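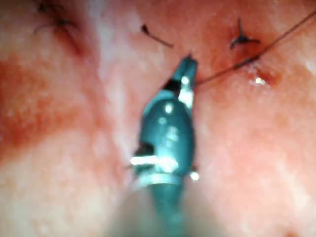
Stitching and Knots: Your Questions, Answered With Varying Patience

Rallis Suturing Course, run by Areti Vlachopoulos and Clem Ruawai
Last updated Apr 15, 2024

Who is the course for?

Surgical trainees, mostly in their early years, plus the odd senior person who would like to get rid of a bad habit without their own department watching. You should already know which end of a needle is the sharp one. If you don't, our introductory day in July will suit you better and there are more biscuits.

I can already tie a knot. Why would I come?

Everyone can already tie a knot. We ask you to tie thirty of them on the first morning, and by lunch most people have stopped bringing it up. A knot that holds on a bit of cord looped round a chair leg may do something quite different in soft, slippery tissue that moves when you pull.

How long are the sessions and how many people are there?

Two days, four people to a group. We tried bigger groups once. Clem spent the afternoon walking in circles and saying "other way" over people's shoulders, and we went back to four.

Do I need to bring anything?

Reading glasses if you use them, and yes, you do use them. Fine dark thread on a red background will find you out. Instruments, thread and gowns are on us. Please leave your lucky forceps at home, we have had to post two pairs back.

How tight is tight enough?

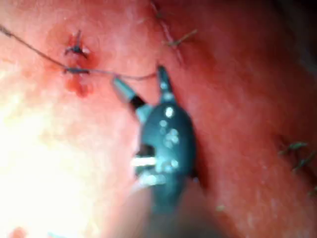
Tight enough to bring the two sides together and then stop, which sounds simple and takes years. The usual beginner's fault is hauling on the thread as though mooring a ferry. Tissue squashed under a stitch gets a poor blood supply, and that is a bad start for something you'd like to heal. Get used to reading the surface as you go. The knot on the upper left has its cut ends splayed out like a small star and sits in a slightly darker, reddish dip, with a second stitch lying flat and taut just below it and a little blot of blood beneath that. Dips, colour changes and blood are all worth a look before you reach for the next bite. None of them is a verdict by itself. Look, decide if you're happy, carry on.

How long should I leave the ends?

Long enough that the knot can't slip back through itself, short enough that they don't wander about poking things. The right length depends on the material and on where the stitch is. Slippery single-strand threads want a longer tail and more throws, braided ones are more forgiving. If your supervisor has a preference, that is the correct length for as long as you work for them. Areti and Clem disagree on this by a couple of millimetres and have been asked not to discuss it in front of delegates.

How many throws?

As many as the thread in question needs. Please don't add three more for luck. Extra throws make a bulkier knot and leave more foreign material behind, and they do nothing for a first throw that was loose to begin with. We can spot a worry-knot from across the room.

My thread keeps getting in the way. Is it me?

It's you, but it's everyone else as well.
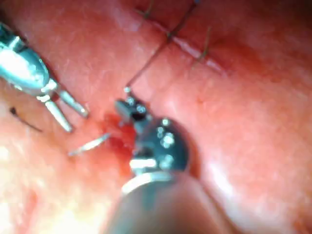 The cure is mostly housekeeping. Pull through until you have a sensible short tail, lay the long end where you want it before you make the loop, and only then go in for the tail. People who fight their thread have nearly always skipped the middle step. They make a loop in mid-air, lunge for the tail, drop the loop, and say a word that Evangelia Kokkinos at the front desk can hear.

Can I hold the thread in the jaws of the needle holder?

By the end that's going to be cut off, yes, as much as you like. Anywhere along the length that's staying in the patient, no. The jaws are made to grip a steel needle and they'll happily crush or fray a fine thread, which then waits for a really inconvenient moment to snap.

Interrupted or continuous?

Both are taught, a day for each. Interrupted stitches are slower, and if one fails its neighbours may well cover for it. A continuous stitch is quick and shares the tension out nicely, and it all hangs on the knots at either end. Delegates arrive devoted to one or the other, usually whichever they were shown first.

What do I do with the offcuts?

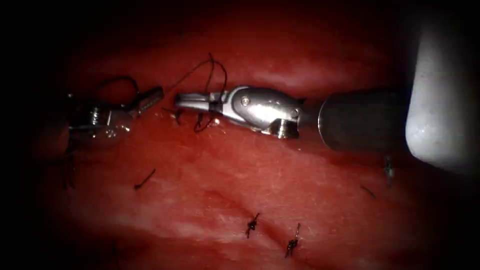 Take them out as you make them. A snipped tail left on the surface looks like a stitch end, so you go to pick it up and it isn't attached, or worse, you assume it isn't attached and it is. Loops of spare thread are the same nuisance on a bigger scale. Tidy after every knot and you will never have to do a big tidy at the end, a principle most of us also fail to apply to the kitchen.

Is there a test?

There's an assessment on the second afternoon. You place a row of stitches, and Tanner Poirier looks at it for a long time without speaking. Forty minutes are allowed. The marks are for even spacing, even tension, square knots and clean cutting. Speed isn't marked, although people persist in hurrying.

What if I fail?

You come back and do the second afternoon again, free of charge. Plenty have, including one of the people named on this page.

Who do I contact about dates?

Evangelia Kyriakidis handles bookings. Evangelia Kokkinos handles everything else. They are different people and they have heard the joke.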